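Fluvley opens its folding sessions to outside scrutiny, and asks buyers to doubt the numbers

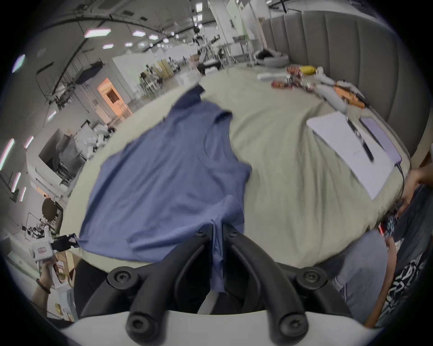
Duarte Baptista
Head of Evaluation, Fluvley

Wed 2 September

Fluvley has today published the rules it uses to collect examples of household work for Emano, its learning system for handling clothes and bedding. The company is also inviting outside reviewers to sit in on sessions, mark the recordings themselves and say in public where they disagree with the staff.

The step follows a year in which a good many firms in the field have announced very large collections of recorded chores. Fluvley takes a dim view of most of these announcements, including one or two of its own.

"We used to put out a figure for hours recorded and leave it there," said Duarte Baptista. "It sounds grand and it tells a buyer next to nothing. An hour of somebody folding the same T-shirt the same way on the same bed is worth a few minutes, if that. I would sooner be asked what is in the hour."

In the sessions, people work with hand-held grippers in place of their own fingers, picking up clothes on a bed and moving them about. A blue T-shirt pinched near the hem is a typical moment. The grip bunches the cloth into a twist, and whether that counts as a good grasp or a poor one depends on what the person meant to do next. Two markers shown the same clip will often give different answers.

Under the new rules, every recording is marked by two people who do not see each other's notes. Where they differ, the clip is kept and the difference is kept with it. Fumbles and dropped sleeves stay in as well. Until now many of these were thrown away at the end of the day, a habit that Yaqin Yan, who runs the sessions, spent months arguing against.

"If you only keep the tidy ones, you teach the system that cloth behaves itself," said Yaqin Yan. "It doesn't. I also don't want the bed cleared before each go. People leave snacks and papers on beds, and a system that has only seen a smooth sheet will be lost in a real bedroom."

The first set released under the rules, called Husell, holds 100 sessions by 23 people. Fluvley accepts that this is small. In an early check, the two markers disagreed on up to 37 per cent of clips in a session, most often over when a fold had begun. The company has not yet shown that the wider mix of clips makes Emano any better at its job, and makes no such claim in this release.

Nor does Fluvley claim that Emano is ready for homes. It has not been tested in any occupied house, and no date has been set for that. All of the Husell sessions were recorded in one large indoor workspace, and the company regards this as the main weakness of the set. Lighting and furniture varied far less than they should have.

Loureiro, a linen hire firm, will supply worn sheets and shirts for a second round in November and will choose its own marker for those clips. It has not paid for the work and will have no say over what is published.

Reviewers who would like to attend may write to the Fluvley press office. Travel costs are not covered. Notes from reviewers will be posted in full alongside the recordings, with only personal details removed.

About Fluvley
Fluvley builds and tests learning systems for cloth handling. Husell is its collection of recorded sessions and Emano is the system trained on it.

Press contact
Fluvley press office, for the attention of Duarte Baptista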